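Duvden Reading Room opens its doors for a second winter of late study evenings

Nov 21, 2019

The Duvden Reading Room is very pleased to announce that its late study evenings are coming back for a second winter, with longer hours, more desks and a good deal more to read. Anyone who came along last year will know how quickly the chairs filled up, and we have spent a happy (and rather dusty) few months getting ready to welcome you all again.

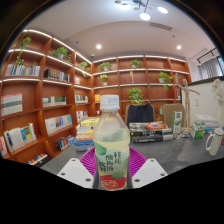
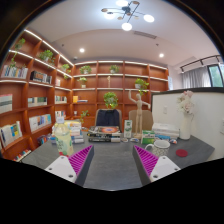
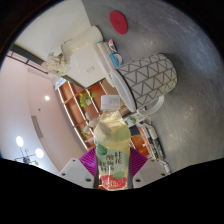
Books and a bottled drink on the desk in the first two pictures; the bottle close up in the third.

The evenings began as a small experiment. A handful of students from the college had asked whether they might stay on after closing time during their exams, and we said yes without giving it a great deal of thought. By the end of the season we had welcomed 3,079 visits, from school leavers and night-shift nurses to a retired surveyor who was teaching himself Portuguese and was kind enough to practise on the rest of us.

This winter the room will stay open until 11pm on five evenings a week, and 14 new desks have been put in on the upper floor, each with its own lamp and socket. The desks were made by Kallio, the joinery workshop just across the river, which also mended our old oak trolley while it was at it. The shelves have had some attention too. Nearly 600 books have been added to the lending collection since September, many of them in languages that our readers asked for on the suggestion cards, and there is now a proper corner for language learners beside the large-print novels.

"I still remember looking up at ten o'clock one night and seeing every lamp lit," said Celeste Ocampo, head of the reading room. "It was pouring outside and people were just quietly getting on with things, and I thought, well, we shall have to do this again, shan't we? I'm so glad that we can."

The season is supported by Vellska, the local stationery firm, which is giving notebooks and pencils for anyone who turns up without. Ursina Wallner of Vellska said: "Our shop is five minutes' walk away and half of us grew up borrowing books from that building. It was a very easy thing to say yes to."

Drinks with lids are welcome at the desks, and hot food may be eaten in the lobby. There is no charge and no need to book, though groups are asked to let the front desk know beforehand so that the big table can be kept for them. Full opening times are on the noticeboard in the porch, and printed copies can be picked up inside.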